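Kemeys Diary: The Floor Is In

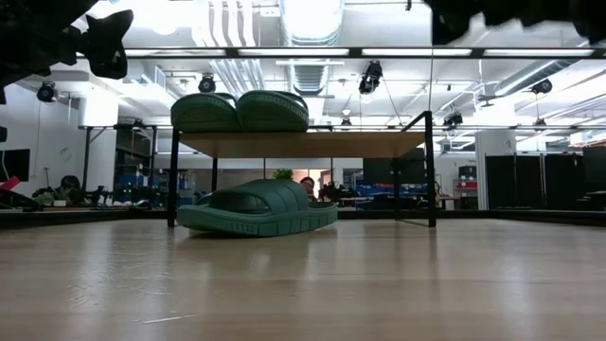 The new boards and the little table, with a green slide underneath.

December, and the floor is in except for the strip by the back door. I'm writing this at quarter past nine at night with my feet up because my knees have had enough. The last row went down before lunch. It's a floating floor, so you can walk on it right away, but I kept to the edges for most of the afternoon anyway out of habit.

I had trouble with the row along the chimney wall. That wall bows out in the middle and I knew it did, because Trefor Ellis told me so when he came to look at the damp in the fall. I measured at both ends and cut to that, and then the middle boards wouldn't go in. I took four of them up, scribed them properly and cut them again with the jigsaw. That used up the spare pack. I have 2 full boards left over and a bucket of ends, which should be enough for the door strip if I don't make another mistake.

The total for the boards came to $424, delivered from Grasgate. The underlay was separate. I had put aside $300 for the whole room back in the summer, before I knew the old subfloor had to come out at the north end, so we're well over. I wrote it in the book and closed the book.

The color is lighter than the sample. In the store it looked almost tan. In the front room with the lights on it's closer to honey, and I like it better than what I thought I was buying. It shows marks, though. There are scuffs on it already. I'll get felt pads for the chairs next time I'm in Pluvell.

Trefor stopped by at four to return the long level and stayed an hour. He walked the room heel to toe and found one soft place, near the window. I had found it too and was hoping he wouldn't. He thinks it'll settle once the heavy furniture is back. He also thinks I should have run the boards the other way, toward the door. He may be right, but they're down now. He drank two cups of coffee and told me about the Pluvell road, which is closed again at the bridge, so everybody is going around by the quarry and it adds twenty minutes.

Supper was the rest of the bean soup. I burned the bread under the broiler and ate it anyway.

The baseboards are still stacked in the hall. They need a second coat of white before they go back, and it's been too cold out in the shed for paint to dry, so I've brought the sawhorses into the kitchen. The whole downstairs smells of primer. I did six lengths this evening, one coat each, and left the window open an inch. The long piece for the chimney wall has a split at one end where I pried it off in a hurry. I filled it and will sand it tomorrow.

Things still to do in here: the strip by the back door, the threshold bar, baseboards, the soft spot if it doesn't settle, and the gap around the radiator pipes. I ordered pipe collars from Trirkutik and they sent the wrong diameter. The right ones are supposed to be here by the end of the week. I've taped over the holes for now to keep the draft down.

It was raining when I went out to put the offcuts in the woodshed, and the gutter over the porch is dripping in the same place as last year. I cleaned it in October, so it must be the joint. That can wait until there's a dry day.

My sister called at eight. She wants to know whether the front room will be ready for company. I told her yes, if the company doesn't look down at the edges. She's bringing the folding bed and the big roasting pan, and she'll need to be told about the bridge. I said I would call her back with the quarry directions and then forgot, so that's first thing in the morning.

Going up now. Window shut, kitchen light off, level back on its hook.

Kemeys Diary | Contact | All text and photos copyright the author | Back to top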